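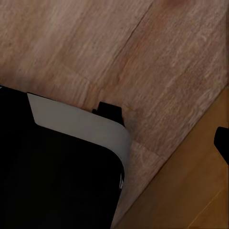
Do I need a new carrier card to move from the Kornora 2 digitizer module to the new one? Your existing carrier will work as long as it has the second clock input fitted, and every carrier we shipped with a Kornora 2 does.

Category: Signal Acquisition

That question has landed in the support inbox more than any other since the new module went out, so it gets top spot this month. The connector is the same, the mounting holes are the same, and the power rails come up in the same order. What changed is nearly everything past the connector!

The big one is memory. On the older module, both input channels shared a single bank, and anybody who has tried to capture long records on both at full rate knows how that went (you ended up trimming one channel or slowing the clock). Now each channel has a bank to itself, with its own controller inside the FPGA. Long captures on one side no longer steal time from the other, and the trigger logic can look back through the buffer while new samples are still coming in. We have wanted that for ages.

Irén Vincze and the firmware group also rebuilt the trigger block from scratch. You can chain up to nine conditions, mix level and edge triggers freely, and set a hold-off for each one separately. My favorite part is the gate output, which you can now route back to the front panel without touching the FPGA source. People running the Veres timing card next to ours have been asking for exactly this, and it drops right into their sync cable.

On the software side, the Memidia driver package has been updated to match. Old projects open fine, but do rebuild them once before you run anything, and check the buffer settings. The default used to split memory evenly between channels, and that option is gone, so a project that relied on it will come up with both buffers at their smallest size. It's a quick fix in the setup file: delete the split line, put in the two sizes you want, save.

If you build your own FPGA code, the Kikex design kit has new wrappers for both memory controllers plus a small loopback project that makes a great first build. Start there before you port your own blocks. The port names on the DMA engine changed a little, and the loopback project shows the new ones in use with plenty of comments.

One thing still on the list is decimation above the current limit. The filter works in simulation and fits in the part, but timing closure is tight with both channels on, and Irén wants more margin before it goes out. We're aiming for September. If you'd like to try the early build on a single channel, reply to this newsletter with your module's serial number and we'll send you the files and the release notes.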